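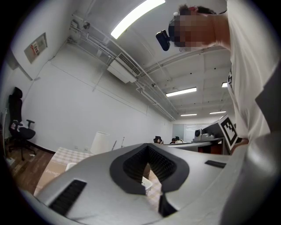 killgate_garage
Third evening on the handheld gripper and I'm having a grand time with it! The jaws have black rubbery padding, and I'm trying to decide whether to go softer. I've been practicing on small stuff over a checkered cloth — the kids call it picnic duty.

Flasent
Lovely work, friend. I'd leave the padding alone though. I went softer on mine and everything came out of the jaws crooked for 100 tries straight.

stodonholm24
Have to disagree, with affection. Softer pads saved my build, and I've got 200 grabs on them with no trouble. Check your spring first.

killgate_garage
Spring it is, then pads. I'll report back in September, if the garage isn't too hot.

We use cookies to remember your login. OK
Contact | © Kubíček Workshop Forum | Back to top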